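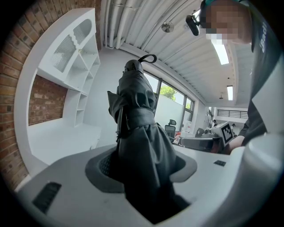

Sabina Skála objects to the reply-time target. Her note on the draft says a first reply inside 4 hours is worth nothing to the customer if the reply only says the ticket has been received, and she wants the clock to stop at the first message that contains an answer. Agreed. Changed below.

19 September 2024
Customer desk, follow-up trial, entry 5

Purpose: find out whether a personal follow-up after a closed complaint makes customers more likely to refer someone. Foltutico orders only. Stellow accounts are left out because they have their own rep and the referral field is not filled in on that side.

Setup
Closed complaints were pulled from the desk queue, 218 in all. Duplicates merged first – same customer, same order number, two channels. Anything with an open refund was put back in the queue and not counted.

From the 218, a group of 80 was drawn by the last digits of the order number. That group gets a follow-up message written by the person who handled the complaint. The rest get the standard closing email, unchanged. Handlers know which group a ticket is in. That is a weakness and I don't see a way around it with the present tool.

Message rules, version in use from today:
No survey link.
No discount code. The last round had one and we could not separate the effect of the code from the effect of the message.
Name the original problem in the first sentence.
Sign with a first name and a direct extension.
Five sentences at most.

Reply clock
Old definition: time from customer message to any outgoing message, autoresponder excluded.
New definition, per Sabina: time from customer message to first outgoing message with an answer or a dated commitment. "We are looking into it" does not stop the clock. "The replacement ships tomorrow" does.
The tool cannot tell these apart. Handlers will set the tag "answered" by hand. I tested the tag on closed tickets and it writes a timestamp correctly, but removing and re-adding it overwrites the first one. So: do not remove the tag. If it was set by mistake, leave it and add a note.

Observations so far
Phone complaints from the Escobedo store are coming through with the order number in the free-text box, so the draw missed them. Fixed by searching the text box for the order prefix and copying the number over. Checked the result by eye. Two had typos and were matched on surname and date.

Handlers are taking longer over the follow-ups than planned. Most of the time goes to rereading the ticket history, very little to writing. A one-line summary field filled in at closing would probably take care of it. Asked for the field; Plereck says it can be added to the form without a new release, but old tickets will show it blank.

Customer replies to the follow-up are landing in the general inbox as new tickets. They need to be linked to the parent or they will count as new complaints and spoil the repeat-contact figure. Linking by hand for now. The reply-to address on the template is the likely cause – it still points to the old alias.

One reply asked how we had got the customer's phone number. It was on the order. Template wording changed from "I called you earlier" to "I called the number on your order earlier."

Not measured
Referrals made in person with no name given at checkout. The "how did you hear about us" box is optional and the store staff skip it when there is a line. Whatever we get will be an undercount in both groups. I am assuming it is the same undercount in both, with no evidence for that yet.

Also not measured: whether the customer was angry to begin with. Sabina suggested scoring the first message on a short scale, done by someone who has not seen the outcome. Worth doing on the group of 80 first, then on the rest if the scoring goes quickly.

To do
Change the reply-to alias and send a test to myself.
Send the new clock definition to all handlers, with the note on not removing the tag.
Write the scoring scale, one page.
Ask Escobedo to use the order number field.
Freeze the data in November, no additions after that. Keep the raw export separate from the cleaned one this time.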